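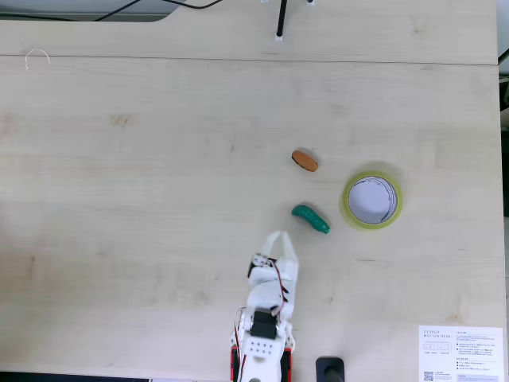

The rules on this page apply to every tabletop arm at the Wimolthorpe workshop, from the small 3D-printed ones to the two larger arms in the back bay. They cover how a bench is set up, how a session is run and how it is written up. A good bench for a pick-up task is a plain one: a pale wooden top, two or three small objects such as a toy vegetable and a roll of tape within reach of the fingers, and a wide stretch of bare wood on the side where the arm has nothing to do. Most of the questions we get are about how strictly to take all this. The answers are below.

Who do the rules apply to?

Anyone who powers up an arm, including visitors and people who only want to try it for a minute. If you are watching and not operating, you only need to read the answers on standing distance and on stopping the arm.

Do I need training before I use an arm?

Yes. There is a short induction on Thursday afternoons. It takes less than an hour and ends with you running a basic pick and place while someone watches. Members who have used the same type of arm elsewhere can skip the talk but still do the supervised run.

How many objects can I put out at once?

Up to 7 on a standard bench. For a new task, start with two or three and add more once the arm is reaching each one without brushing its neighbors. Leave at least a finger's width of gap on both sides of anything the arm has to grasp.

What kinds of objects are allowed?

Light things with no sharp edges. Toy food, blocks, tape rolls, sponges and empty cups are all fine. The weight limit for the small arms is 300 grams per object. Glass, full drink containers, open blades, loose batteries and anything that belongs to somebody else are not allowed. If you want to use something heavier, book one of the larger arms.

Can I leave papers or manuals on the bench?

They can stay if they lie flat and outside the arm's reach. Paper inside the reach has to be taped down on all sides or moved. A loose sheet can slide under an object and change how it sits, and it can also get caught between the fingers.

How should cables be run?

Power and data cables go off the back or the side, never across the working area. Wires that run along the arm itself need enough slack for every joint to reach its limit without pulling. Check this by hand with the power off. Move each joint slowly from one end to the other and watch the wires the whole time. If one goes tight, fix it before you switch on.

Does the arm have to be clamped?

Always. Use two clamps if the base allows it. Push on the base with your palm after tightening, and if it moves at all, tighten again. Do not use tape or double-sided pads in place of a clamp, even for a short test.

What if the desk is height-adjustable?

Set the height before you clamp the arm, then leave it alone. Do not raise or lower the desk with the arm powered. On benches with a keypad lock, turn the lock on. Write the height in the log, as a change between sessions can throw off a side camera that is mounted on the floor.

How far away do I need to stand?

The person operating sits or stands where the power switch can be reached without leaning over the bench. Everybody else stays at least 80 centimeters from the edge of the arm's reach. On the small benches this line is marked on the floor.

Can I reach in to move an object while the arm is on?

Only when the arm is paused and the fingers are open. Say "paused" out loud before your hand goes in, and "clear" when it comes out. This sounds silly when you are by yourself, but please do it anyway. It is a habit that is hard to pick up later. For the larger arms, the power must be off.

How do I stop the arm in a hurry?

Cut the power at the switch. Do not try to stop it from the software and do not hold it with your hand. A small arm will drop when it loses power, so keep fragile things out from under it. After a hard stop, let the motors sit for a few minutes and check the brackets for cracks before you start again.

How often are printed parts checked?

Before every session, by the person using them. Look at the fingers, the brackets around the motors and the screw holes. White parts show stress as a cloudy line, which is easy to miss under bright light, so tilt the part or use a flashlight from the side. Fingers are replaced as a pair. Spares are in the Drasance cabinet, second shelf.

What goes in the log?

The bench, the arm, the start and finish times, the task, the objects used and anything that went wrong. "Went wrong" includes small things such as a dropped object, a skipped step or a motor that felt warm. The log is on the shared drive under Ivton. A session with no problems still needs an entry.

Do I have to reset the bench between attempts?

Yes, if you are recording. Put the objects back by hand, vary their positions a little within the allowed area and make sure your arm and sleeves are out of view before you start. If you are only practicing, reset when it suits you.

Are these rules an official standard?

No. They are house rules, first written for the Overgaard benches and changed several times since. They do not replace the manual for your arm or any law that applies to your workplace. Where the manual is stricter, follow the manual. If you run arms in a factory or near the public, you need a proper risk assessment and this page will not be enough.

Who do I ask about something not covered here?

Call the workshop desk on extension 3639 or leave a note in the log - the notes are read every morning. Changes to this page are made in February, apart from safety fixes, which go in right away.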